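# In Defense of the Folding Table

My mother folded laundry on the bed, and her mother folded it on the kitchen counter between breakfast and lunch, and for most of my adult life I folded it on whatever part of the couch the rest of the laundry wasn't already sitting on. I mention this so you'll know I come to the subject as a convert, with all the tiresome zeal that converts have. I believe that anyone who washes clothes at home should own a table for folding them, a proper flat one at a decent height, and that it should have nothing else to do. I also believe we have been talked into a great many foolish ideas about folding itself, most of them by people selling drawers.

We moved to Osatham in March, into a narrow house with a back room that the listing called a "flex space." The previous owners had kept a treadmill in it. You could see the dents in the floor where its feet had been. For the first few weeks it held boxes, as spare rooms do, and then it held the laundry, because the washer was on the other side of the wall and I am a person who sets things down at the first opportunity. The clean clothes lived in there in two heaps. We dressed out of the heaps. If you've done this you know that it works perfectly well, and that it makes you feel a little worse about yourself every morning.

What changed it was a furniture catalog. It came in the mail from a company called Prisell, addressed to whoever had the treadmill, and in the middle was a spread on what they called a laundry station. It had a hanging rail and a set of bins, a fold-down board, a little shelf for the detergent, and a drawer with dividers. It cost $1399. I read the page twice while standing at the mailbox, and I'm embarrassed to say I wanted it badly. I measured the wall. I went so far as to decide which bin would be for socks.

Then I slept on it, and in the morning I thought hard about what in that picture I really wanted, and it was the board. I wanted a clear place to put a shirt down. The bins and the dividers and the rail were all ways of keeping things after the folding had been done, and I already had a closet and a dresser, which do that job and have done it for years without complaint. The thing our house lacked, and I suspect the thing most houses lack, was the place in between.

So I went to the used furniture barn out on Hennessy Road – if you live around here you know it, it's the one with the church pews out front – and I bought a plain table for $35. It had belonged to an office. It's as dull as a table can be, and it took me an afternoon to get it through the door, and I would not trade it for the Prisell station if they drove the thing to my house and gave it to me.

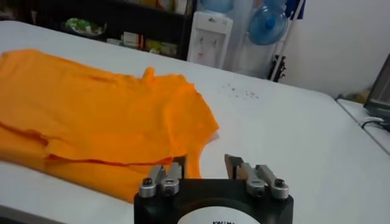 Folding wants a surface, and most of what people complain about when they complain about folding is the lack of one. Try doing a T-shirt on a mattress. It sinks in the middle, you push the sleeve over and the whole shirt drifts along with it, and you finish the job in the air with your chin. On a hard table the shirt stays where you put it while you think. I'm fond of a white tabletop in particular, and I know that sounds fussy, but a bright orange T-shirt laid out on one tells you everything you need to know before you've touched it, the collar up top, the line where the cloth has gone over on itself, every soft little wrinkle in between. You can see how it's lying and what it would take to straighten it. On my old couch, which was brown plaid, a shirt was simply more couch. And a thin shirt like that hardly needs ironing if you'll give it room and a couple of strokes with the flat of your hand, which is a thing I never once did in all my years on the couch, there being no flat to do it on.

Height matters too, a good deal more than you'd guess. For years I thought that laundry gave me a sore back because I was getting older. I was getting older, but I was also bending over a bed for most of an hour at a stretch. A bed is the right height for sleeping and for very little else. A coffee table is worse. My table comes up a little below my elbows when I stand at it, and I can stand there through a whole radio program without thinking about my back at all. If you're shopping, do take your shoes off before you try one out, or put on whatever you wear around the house. I tried mine in boots and it's a hair higher than I'd meant it to be.

Now, as to having nothing else to do. This is where I lose people. A friend told me kindly that she couldn't imagine giving up that much of a room to one chore, and I do understand it. I know what square footage costs. But consider what happens to a table with two jobs. The dining table is a fine flat surface, and by Wednesday ours has the mail on it, somebody's library books, a bowl of onions that I brought in from the car and forgot. To fold a load of laundry there I must first clear it, and once I've cleared it I have used up the small amount of willingness I had for the laundry. Then dinner comes along and the half-finished piles get moved to a chair, and you know as well as I do what becomes of piles on a chair.

I'll grant that in a small apartment this is asking too much. I lived for six years in a place where the ironing board had to be climbed over to reach the bathroom, and if a person had come to my door then and recommended a dedicated folding table I'd have shut it on them. For that sort of life I'd say get a board. A smooth piece of something stiff, wide enough for a shirt with its arms out, that you can lay over the washer or the bed and slide behind a door when you're through. It's most of the benefit. Nokeo makes one that folds in half, and I bought it for my sister's birthday, and the hinge leaves a ridge that you feel under every garment. Get one that doesn't fold. There's some irony in that, I suppose.

While I have your attention I would like to say a word about the folding itself, having now done a great deal of it on a surface where I can see the results. The fashion for some time has been the small upright packet, where every shirt is folded down and down until it stands on its own edge like a slice of toast. I followed it for a while. I watched the videos, I did all 26 of my shirts in one evening, and the drawer looked marvelous. I took people upstairs to look at it. Then I wore a shirt, and it had a grid pressed into it as if I'd been sitting against a screen door. It also took me so long to do each load that I began putting off the loads.

These days I fold loosely, and I recommend it to everyone. Sleeves in, bottom up to meet the collar or somewhere near it, and on to the pile. The edges don't have to match. If one side hangs out a little past the other I leave it alone, and I have yet to meet the person who can tell, looking at me in a T-shirt at the grocery store, whether its hems were lined up that morning. A soft fold makes a soft crease, and a soft crease falls out by the time you've had your coffee. The pile leans a bit. It's in a drawer, so it can lean on the drawer.

There are those who say you shouldn't fold T-shirts at all, that it's wasted effort and you should hang them or let them lie. My own brother keeps his in a hamper and pulls from the top, and he's a happy man. I can't prove to him that he's wrong. All I can say is that I like having handled the things. A load of wash is a kind of report on the week, and standing at the table I get to read it. I notice a collar that's starting to go. I find that the good gray pants have been through with a pen in them. I come across the shirt from the summer we painted the porch, which is too far gone to wear out of the house and which I fold anyway and put at the bottom, same as always. It takes me a quarter of an hour if I don't dawdle, and I do dawdle.

I started this habit expecting to get a cleaner room from it, and I did, more or less, though the boxes are still along the back wall and one of them is marked "cords." What I hadn't expected was that I'd come to like going in there. The light's good in the late morning. I keep a radio on the windowsill and a jar for buttons and coins (11 buttons at present, and a good many more pennies), and I've told everyone in the house, in a tone they've learned to respect, that the jar and the radio are as far as it goes. No mail, no groceries, no jackets set down just for a minute. When the last load is put away the table goes back to being bare, and I'll admit that sometimes I walk past the door just to have a look at it.

The Prisell people still send their catalog. The newest one has the station in green.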